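Friday, July 10, 2020

Nail diary, week whatever. Writing this fast, the dip stuff on my left hand is still tacky and I have to keep the pinky up.

So. Perron collection finally came. Ordered it, forgot it, remembered it, wrote two cranky emails, and then there it was on the step under the pizza flyer. Six weeks! Box dented on one corner but all the bottles fine. One cap had a ring of dried polish round the neck, the dusty mauve. Wiped off with acetone no problem.

Swatched on sticks first because I promised myself I would. Mauve: two coats, lovely, dries a shade darker than the bottle. Brick red: two coats, a bit thick, wants a light hand. The green. Ugh the green. Three coats and I can still see my nail line by the window. Shirley Cloutier warned me, she said it was a jelly pretending to be a creme, and I said no no it's just her lamp. Sorry Shirley.

Might still work as a sandwich with flakies in the middle. Try Sunday.

Stamping: tried the big new Sallix plate, the one with the ferns. Etching is deep, picks up nicely on the left side of the plate and goes patchy on the right. Same polish, same stamper, same scraper. Cleaned it twice in case there was film left on it (I have done that before, spent a whole evening cursing a plate with the blue plastic still on). No film. Just shallow on that side I think. Pity because the good fern is over there, the curly one.

Scraping at a flatter angle helped some. Also not breathing.

Stamper was the clear Jukley. Head is too firm for me. Fine on the thumb, slides around on the ring finger where my nail curves. Old squishy one with the chewed-up edge still better. I should buy another before they stop making it, they always stop making it.

Cuticles a disgrace by the way. All the hand washing. Oil at night and under the gloves when I do dishes, and still that one hangnail on the right index that catches on every sweater I own. Note to self, do NOT pick. 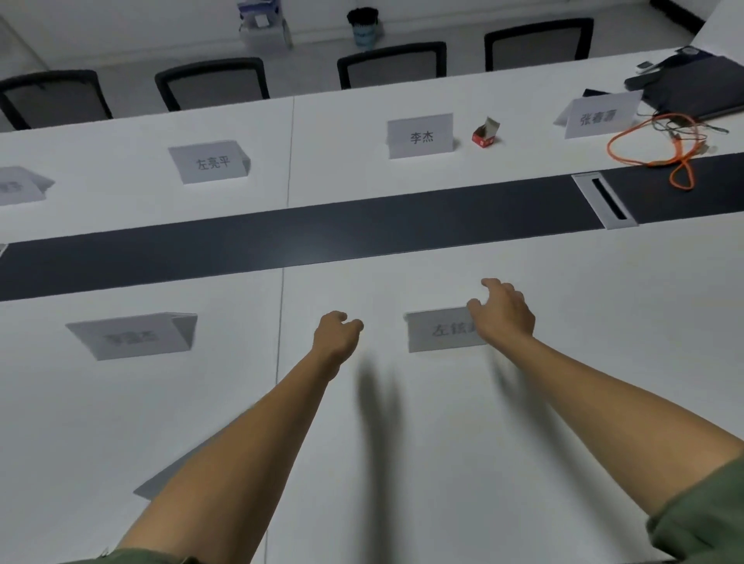 Why does my stamping polish keep dragging the base color?

The base is still soft underneath, so wait longer than you think or put a thin coat of quick dry down before the stamp goes on, then float the top coat over with a fat bead and don't press the brush.

Wrote that out in full because I've asked myself the same thing since spring and keep losing the scrap of paper. Now it's in here. Page has a corner turned down.

Darcy Caron called in the middle of the second hand, of course. Put her on speaker and carried on. She's doing the 48 hour peel test on the Ilodar base coat and it's already lifting at the tips, but she had a long bath in the first evening so I don't think that counts. She thinks it counts. She wants me to do the same test so we can compare. OK but I'm not skipping my bath either, then what are we comparing.

Her other news, she's up to 115 bottles and wants to sell off the glitters. I said send me the list. I don't need glitters. I want the list.

Ilodar for me: day 3 on the right hand, no chips, slight wear on the index from typing. Smell is strong, had the window open and still a headache. Brush good, flat, rounded at the end, gets right down by the cuticle without flooding. If the smell was half as bad I'd rebuy.

Dip on the left is a mess, since I'm being truthful. Went in too thick near the cuticle and now there's a ledge. Filed it, filed it some more, dust all over the black T shirt. Activator went on too heavy and the second layer of powder grabbed in a lump on the middle finger. It looks like popcorn ceiling. Will soak it all off tomorow and go back to plain polish like a sensible person.

To do:
Soak off left hand
Email Sallix about the patchy side, nicely
Relabel swatch sticks, the numbers rubbed off with acetone
Buy cotton, the square kind
More acetone, big bottle
Green + flakies
Find out if the Perron fall set is still coming in September, and whether I can be trusted with that informaton

Pinky's dry. Bed.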